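3. Data Collection and Retrieval Results

3.1 Bedroom setting

The Firura study treats laundry handling as a whole-body problem. A garment must be taken from a low container, brought up past the side of a bed, and placed on a wide soft surface, and each of these steps puts the torso and legs to work along with the arm. The bedroom site is furnished with a bed, a wardrobe, a washer-dryer and a perforated white basket kept at floor level. Figure 3 gives one room view and three head-camera views from this site.

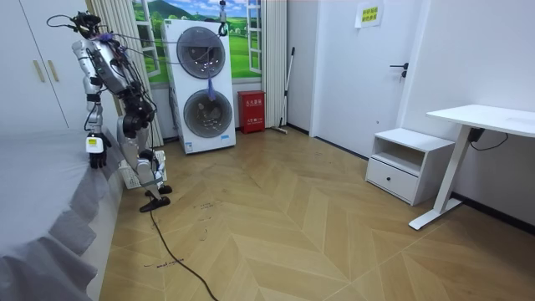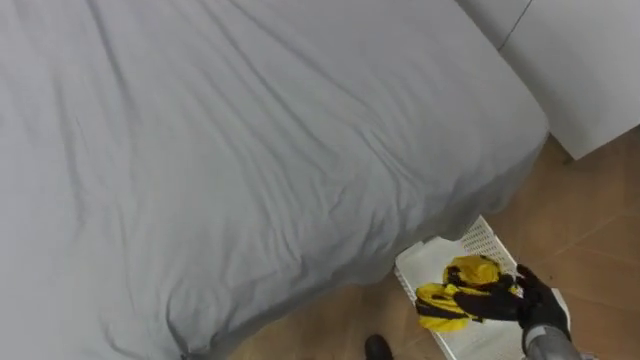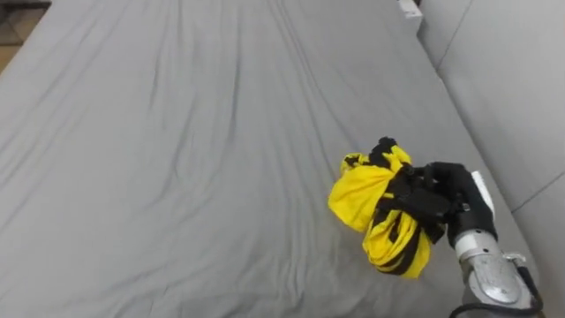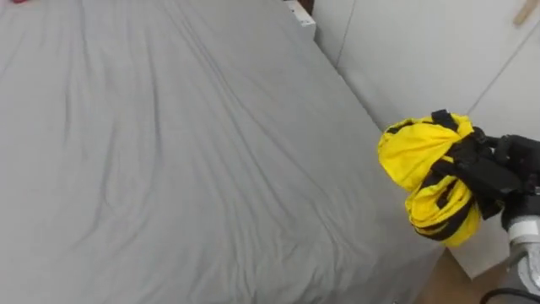
Figure 3. Garment handling at the bedroom site. First picture: room view, with the robot between the bed and the washer-dryer. Remaining pictures: head-camera views of a black hand at a yellow-and-black garment in the basket, over the bed, and in front of the wardrobe. Panels are not in order of time.

Episodes were recorded by teleoperation. The operator received the head-camera stream only; the room view was stored for later labeling and was never given to the policy. Each episode began with one garment in the basket and ended when the operator released it on the bed or declared a failure. In total, 1,023 episodes were kept after review. Episodes in which the operator paused for a long period were removed, as were those with dropped video.

3.2 Phase labels

Every episode was divided into four phases: reach, grasp, carry and place. Labels were assigned by hand from the two video streams together. The boundary between grasp and carry caused the most disagreement among labelers, and a fixed rule was adopted: carry starts when no part of the cloth touches the basket. For place, the phase starts when any part of the garment first meets the sheet. Ozan Ateş wrote the labeling guide, and a second labeler at the Conley laboratory checked a subset of the episodes against it.

The phases differ in what the head camera can offer. During grasp, the fingers hide part of the cloth, and a black hand against black trim leaves little contrast at the contact line (Figure 3, second and third pictures). During carry, the outline of the bundle is often clearer, but its shape changes as the arm moves. A policy that relies on the outline alone therefore receives its best information after the most difficult decision has already been made.

3.3 Policy and training

We trained two policies on the same episodes. The baseline policy maps the current head-camera image and joint positions directly to a short sequence of joint targets. The phase-aware policy has the same structure and adds a small output that predicts the current phase; the predicted phase is then fed back as an input at the next step. Both were trained for the same number of updates, with the same image size and the same random seeds. No depth data were used.

Leg and torso targets were predicted together with arm targets. In early trials at Flumville we had held the legs in a fixed crouch during grasp and moved only the arm and waist. This made training simpler but limited reach on the far side of the basket – the hand would arrive at the rim and stop there. The fixed crouch was dropped for all results given in this section.

3.4 Results

Each policy was tested in 100 trials. A trial counted as a success when the garment was fully on the bed and the hand was open and clear of it. The phase-aware policy succeeded more often than the baseline, and the gain came almost entirely from the grasp phase. The baseline tended to lift too soon, with only a loose fold between the fingers. The phase-aware policy held the hand in the cloth longer before lifting and tried again from the reach phase when the predicted phase did not advance.

Carry was the most reliable phase for both policies. Place was less so. In 8 trials of the phase-aware policy, the garment was released too near the side of the mattress and slid off. We attribute these failures to the limited view of the mattress edge when the robot stands close to it, and to the lack of any touch signal in the hand.

Garment color had a smaller effect than expected. Stiffness mattered more: thin sports fabric folded around the fingers and stayed there, while heavier cotton items often fell back into the basket.

3.5 Limits of the present data

All episodes at this site use one bed and one type of basket. A second set, collected at the Işık site with a narrower bed, is being labeled under the same guide and is not part of the results above. Garments were presented singly, so the data say nothing about picking one item from a mixed pile. We also note that the room view was recorded from a single fixed position, and phase labels for moments when the robot's body blocked that view rest on the head camera alone.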